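Technical Editor (Good Practice), Robot Handling Group

Solturell, Stastov site
Reference: 708
Fixed term, full time or four days a week
Closing date: 4 December 2021

Solturell is looking for a technical editor to look after the working rules for its robot handling group. The post is based at Stastov and reports to Seraina Ortner, head of laboratory practice.

The group runs arm-mounted grippers on tabletop handling work. Its rules cover setting up a station, checking the gripper, laying out the objects, stopping the arm, and recording what was done. At present they are spread over 11 documents written by different people at different times. Some overlap, and two give different instructions for the same check. We want one set that an operator can read in a morning and keep next to the station.

You will not be writing from a desk alone. The person appointed will spend at least one day a week at the stations, watching the work and trying out draft instructions with the operators. Expect to have drafts sent back.

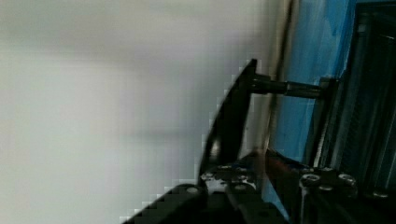
Gripper finger and body, seen from the wrist camera.

What the job involves

Merging the existing documents into a single handbook, with a change record that can be followed by someone who was not in the meeting.

Writing the pre-run gripper check. This includes visible fixings, fingers, cable runs and the view from the wrist camera. The current version says "inspect gripper" and leaves it there. Ynyr Samuel, who maintains the hardware, will take you through what he looks at and in what order.

Agreeing names for parts and objects. Operators at Stastov and at our partner Bernero use different words for the same things, and log entries are hard to compare as a result.

Setting out rules for table layouts: which objects may be used together, how much clear space to leave, how layouts are recorded, and what to do when an object is damaged or missing.

Keeping our documents in line with the published safety standards that apply to robot workplaces. You don't need to know these by heart, but you must be willing to read them closely and ask when a clause is unclear.

Running a short review with operators every November and publishing the changes that come out of it. 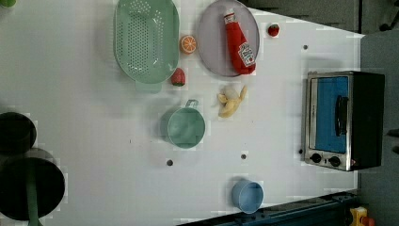 Tabletop layout with toy kitchen items, seen from above.

What we need from you

Experience of writing instructions that other people have had to follow in a workshop, laboratory, kitchen, hospital, factory or similar place. We will ask for a sample.

Clear written English. The handbook will be used by people who speak several first languages, so short sentences and common words matter.

Patience with detail, and the confidence to tell an engineer that a paragraph makes no sense.

Some knowledge of risk assessment. Training can be arranged if yours is out of date.

A background in robotics is welcome but is not required. Programming is not part of the job.

Working arrangements

Station work takes place on weekdays in a shared hall. There is a fair amount of standing, and you will have to wear closed shoes on the hall floor. Site induction comes first, and you may not enter a station area alone until it has been signed off. Writing days can be worked from home by agreement. There will be occasional travel to Bernero, paid for by us.

The team has eight members, five of whom are operators. You will share an office with Fitriani Subramaniam, who keeps the run records and the object lists.

How to apply

Send a CV, a covering letter of no more than one page and one sample of instructions you have written. If the sample is confidential, remove the names or send an extract. Please say in the letter what the instructions were for and what changed after people started using them.

Applications go to Marlies Prantl in the staff office, quoting the reference above. Questions about the work itself should go to Seraina Ortner. We can't give feedback on written applications, but everyone interviewed will receive it.

Interviews will be held at Stastov. Candidates will visit a station and then have an hour to rewrite one page of the present rules. Tell us beforehand if you need any adjustments for the visit or the writing task. Travel costs within the country are refunded on production of tickets.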